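Mevby Residents' Forum > Furniture and Finishes > Oil or varnish on communal dining tables

Posted by s_hutapea (moderator)

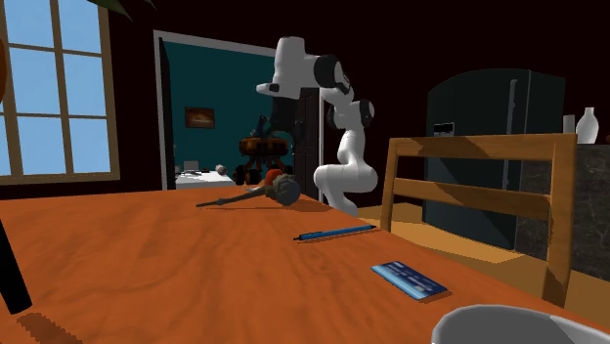 Orange timber finish with a strong grain, dining table.

Members are invited to comment on the finish to be specified for the dining tables in the Sinaga common room. The present oil has discoloured near the windows and must be renewed every August. Submissions will be included in my report to the building manager.
Sugeng Hutapea

Reply from unit176
I support a clear satin varnish. The quotation from Zadudent is $2053 for all tables, including sanding. Oil is cheaper at $729 but the labour recurs each year.

Reply from grainandgrey
I must respectfully disagree with the previous poster. Varnish cannot be repaired in patches. Once a hot dish marks it, the entire top has to be stripped. An oiled surface can be attended to in an evening.

Reply from unit176
The point regarding patch repairs is accepted. However, residents have not kept to the oiling schedule, and the schedule is the basis of the lower price.

Reply from p_lorne
May I ask that colour be considered separately? A strong orange tone is, in my view, unsuitable beside the grey carpet. I would favour a neutral stain under either product.

Reply from grainandgrey
I would oppose any stain. The warm colour is the best feature of the room.

Reply from s_hutapea (moderator)
Thank you. Zadudent has confirmed that a test panel can be prepared for $100, payable by Amex or cheque. I will request one panel in each finish, unstained, and leave them at the front office. Comments on stain should be posted in the Colour thread.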